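Gumoment、調理器具の返却作業を自動化する「Sarkar」をClisanoの給食センターに導入
洗浄後の仕分けと吊り下げを双腕ロボットに移管、作業者の担当は教示と検品に変更

Gumomentは、調理器具の返却作業を対象とする双腕ロボットシステム「Sarkar」を、Clisanoが運営する給食センターの器具管理工程に導入し、3月より通常運用を開始します。動作の教示に用いる手持ち式グリッパーの保守と教示データの管理は、Tradauが担当します。

■導入の背景

給食センターの器具管理工程は、洗浄、乾燥、仕分け、吊り下げ、員数確認の五つの作業からなります。このうち洗浄と乾燥は以前から機械化されていましたが、仕分けと吊り下げは手作業で行われてきました。対象となる器具は、泡立て器、こし網、お玉、返しべらなど16種類です。器具ごとに柄の太さ、重心の位置、吊り穴の形状が異なり、同じ種類でも購入時期によって寸法に差があります。従来の固定プログラム方式の搬送装置では、器具の置き方が変わるたびに位置の再設定が必要となり、運用に適しませんでした。

また、返却作業は昼の配送が終わった直後に集中します。同じ時間帯に翌日の仕込み準備と帳票の記入が重なるため、作業者が複数の持ち場を往復する状態が続いていました。Clisanoとの事前調査では、器具の戻し先の誤りと、戻し忘れによる翌朝の探索が主な課題として挙がりました。

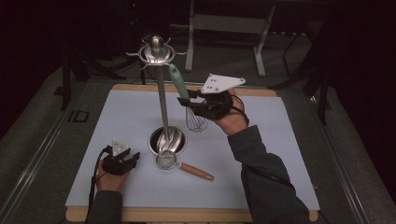 Sarkarの動作は、作業者が両手に手持ち式グリッパーを装着し、実際の器具を扱って教示します。座標値の入力やプログラムの記述は必要ありません。グリッパーの位置と姿勢、指の開閉量、および手元の映像が同時に記録され、これらをもとに動作モデルを生成します。教示の単位は「器具をつかむ」「向きを変える」「スタンドのフックに掛ける」「指を開いて離す」の各動作で、失敗した試行も区分を付けて保存します。

■システムの構成

Sarkarは、双腕ロボット本体、認識用カメラ、制御装置、教示用グリッパーから構成されます。ロボット本体の指先は、教示用グリッパーと同じ開閉機構および指先形状を採用しています。人の手とロボットの指では接触のしかたが異なるため、教示時と実行時で把持条件をそろえる設計としました。

器具スタンドは、中央の支柱の上部にフックを備えた市販品を使用します。専用治具への置き換えを前提とせず、Clisanoが従来から使用しているものと同等の形状を対象としています。スタンドの向きは固定せず、実行のたびにカメラでフックの位置を検出します。フックがすでに使用されている場合は隣の空きを選択し、空きがない場合は動作を停止して作業者に通知します。

把持が難しい器具については、片方の腕で器具を支え、もう一方の腕で持ち替える動作を用います。泡立て器のように先端が変形しやすい器具は柄を把持対象とし、ワイヤー部には力を加えない条件を設定しました。こし網は枠と柄の角度によって重心の振れが大きく、掛ける直前に速度を落とす処理を加えています。
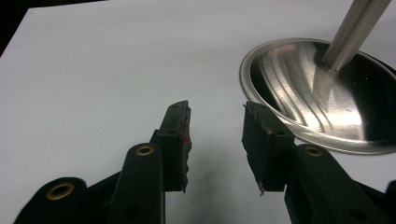
指の開閉量は、器具の種類ごとに上限と下限を設けて管理します。実行中に開閉量がこの範囲を外れた場合、システムは把持に失敗したと判断し、対象の器具を作業台に戻してから再度認識を行います。再試行しても完了しない器具は保留トレーに置かれ、作業者が処理します。保留となった器具の種類と理由は記録され、追加教示の対象を選ぶ際に参照されます。

■試験運用の結果

通常運用に先立ち、同センターの一室に作業台と器具スタンドを設置し、試験運用を行いました。一日分の返却対象148点のうち、118点をSarkarが吊り下げまで完了し、残りを作業者が処理しました。保留の多くは、柄に水滴が残って滑りが生じたものと、複数の器具が絡んだまま投入されたものです。前者については乾燥工程の排出条件を変更し、後者については投入時に器具を一点ずつ並べる手順を追加しました。

員数確認に要する時間は、一回あたりほぼ10分短縮されました。吊り下げ時に器具の種類と位置が記録されるため、作業者は一覧とスタンドを照合するだけで確認を終えられます。一方、投入時の並べ作業が新たに発生しており、この分の負担は短縮時間に含めていません。

■作業者の業務の変更

導入に伴い、器具管理工程の分担を見直しました。従来、仕分けと吊り下げに就いていた作業者は、投入準備、保留品の処理、員数の最終確認、および教示を担当します。人員の削減は本導入の目的に含まれておらず、同工程の配置人数に変更はありません。返却作業の時間帯に生じた余力は、アレルギー対応食用の器具の管理に充てられます。この区分の器具は取り違えの影響が大きいため、Sarkarの対象外とし、引き続き手作業で扱います。

教示は特定の担当者に限定せず、同工程の全員が交代で行います。グリッパーを装着した状態では指先の感覚が直接得られず、素手での作業より動作が遅くなります。そのため教示は返却作業の時間帯を避け、午後の清掃後に実施します。長時間の装着による手首への負担を考慮し、連続して教示を行う時間にも上限を設けました。教示中の映像は動作モデルの生成と不具合の調査にのみ使用し、作業者の評価には使用しないことをClisanoとの間で取り決めています。

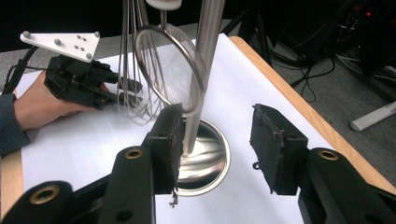

Clisanoによれば、現場で最初に出た意見は、ロボットの速度よりも掛け方の順序に関するものだったといいます。同社は「長い器具を先に掛けると、短い器具が奥に隠れて朝の取り出しに手間がかかる。手作業では各自が判断していたが、順序を決めた文書はなかった。教示を始めるにあたって全員の手順を突き合わせ、はじめて統一した」と説明しています。また、保留トレーの処理が一人に偏らないよう、担当の交代時刻を勤務表に明記してほしいという要望もあり、運用開始時の勤務表に反映するとしています。

Gumomentはこの意見を受け、器具の長さと使用頻度に応じて掛ける順序を指定する機能を追加しました。順序の変更は制御装置の画面から行うことができ、再教示は不要です。変更履歴は器具管理の帳票とともに保存されます。

■安全対策

ロボットの動作範囲は柵と開閉検知付きの扉で区画し、扉が開いている間は動作を停止します。投入口と保留トレーは区画の外側から手が届く位置に配置しました。食材に触れる器具を扱うことから、指先部品は工程終了時に取り外して洗浄し、摩耗の状態を目視で点検します。点検で基準を外れた部品は交換し、交換前後で把持の確認動作を行います。教示用グリッパーの指先についても、Tradauが定期的に点検と交換を行います。

■今後の予定

通常運用の開始後は、保留となった器具の記録をもとに追加教示を進めます。対象を計量器具および小型のバットに広げることを検討していますが、これらはスタンドに吊り下げる形状を持たないため、収納方法の変更を含めてClisanoと協議します。他の給食センターへの展開は未定です。

■本件に関するお問い合わせ
Gumoment 広報担当
※本リリースの記載内容は発表時点のものです。仕様は改良のため変更する場合があります。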